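7/25/24

Laundry Mountain, and how I finally got to the bottom of it

So the pile won for most of the spring. I'm just going to say that up front, because a few of you have written to ask how the "one load a day" plan was going (the one I was so smug about in March!) and the answer is that it lasted 12 days. Twelve good days, mind you. Then we had house guests, then the dryer started making that noise again, and by the time I looked up there was a heap on the spare bed tall enough that the cat was using it as a lookout.

Washing has never been my problem. I love washing. You put things in, you push a button, you go have coffee. It's the folding! I will do nearly anything to get out of folding. I have cleaned the oven to get out of folding.

What changed is the table. My neighbor Clive Fothergill was clearing out his garage over on Tudby Lane and had a big white-topped table that he wanted gone before the weekend, and I said I'd take it before I'd even measured anything. It did not fit through the door of the laundry room. It did fit in the spare room, once we'd shoved the bed against the wall and taken the closet door off its hinges (still off, by the way, leaning in the hall, please don't ask). Clive wouldn't take any money for it so he got a zucchini loaf and I think he came out behind on that deal.

And oh my goodness, what a difference it makes to fold standing up. I used to do it on the bed, bent over like a question mark, and after ten minutes my back would quit and so would I. Now I dump the basket out on one end and work my way across. The light color helps too. I never would have guessed that, but when everything you own is charcoal or navy or that brownish gray they put on every single pair of pants now, a dark bedspread just swallows it. I lost a sock on that bedspread for a month. 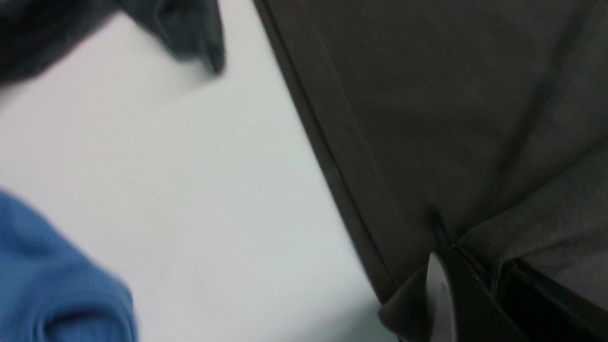
My order of business goes like this, and I fully admit it's a little backwards. Big things first. Everyone says to start with the small stuff to get some momentum going, but big things clear the space faster, and I need to see bare table or I lose heart. So pants and sweatshirts and anything with long sleeves gets pulled out right away. Pants I fold in half the long way, smooth out the seam with the side of my hand, then in thirds. If the seams line up the rest of it lines up, and if they don't you get that weird twisted leg thing that no amount of patting will fix.

Knits come next. I've gone back and forth on knits for years. I used to hang them and ended up with shoulder bumps, so now everything knit gets folded flat, arms in, and then rolled loosely from the bottom. The rolled ones stand up in the drawer and I can see what I've got. My husband does not roll. He says he can't tell his from mine when they're rolled, and I've pointed out that his are the ones with paint on them.

T-shirts I do in batches of 5. Don't know why five. It's as many as I can pick up in one go without the stack slumping over, I guess, and it gives me a stopping point where I can walk a stack down the hall and feel like I've accomplished something. The kids each get their own corner of the table and are supposed to carry their corner away before supper. Supposed to!

Last, the little stuff. Socks, underwear, washcloths, the mystery bits. I've got a Brirnden basket for singles (it's one of those floppy canvas ones with rope handles, I got it on clearance and I wish I'd bought two) and any sock without a partner goes in there until the end of the month. After that it's a dust rag. I used to hang on to them forever. There was a shoebox. I think the shoebox was from before we were married.

Okay, so, the big count. When I decided to do the whole mountain in one go I kept a tally on the back of an envelope, mostly to have something to wave at my family, and the grand total was 124 pieces, not counting socks. A hundred and twenty-four! There are four of us! I found a swimsuit that no longer fits anybody, a fitted sheet for a crib we gave away, and the gray hoodie my daughter accused her brother of stealing back when it was still snowing. She has not apologized to him yet. We're working on it.

I did it over two evenings with the radio on. The first night I got through nearly everything of mine and my husband's, and the second night was the kids' stuff plus towels. Towels I fold the way my mother did, thirds and then thirds, with the edge tucked to the back, and I've tried other ways and they all look wrong to me.

A couple of you asked about detergent after the last post. I'm still on the Funow powder, the unscented one, and I still use less than the scoop says. I had a bottle of something lavender for a while and the whole upstairs smelled like a gift shop. For the kids' grass stains I'm using the bar soap that Mrs. Tomaszewski down the street swears by, rubbed in while it's damp and left overnight. It got most of the green out of a pair of white baseball pants. The knees are a lost cause and have been since opening day.

Oh, and the fitted sheets. I still can't do fitted sheets. I've watched the videos. I get two corners tucked into each other and then I'm standing there with my arms out like a scarecrow. I ball them up and stick them inside the matching pillowcase, and from the outside it looks perfectly tidy, so that's good enough for this house.

Next job is the closet door. Or the drawers, because now that everything is clean at the same time it doesn't all fit in them, and I've got two stacks of sweatshirts living on top of the dresser. If anyone has a favorite under-bed box that actually rolls on carpet, leave me the name in the comments. The last ones I bought had wheels the size of peas.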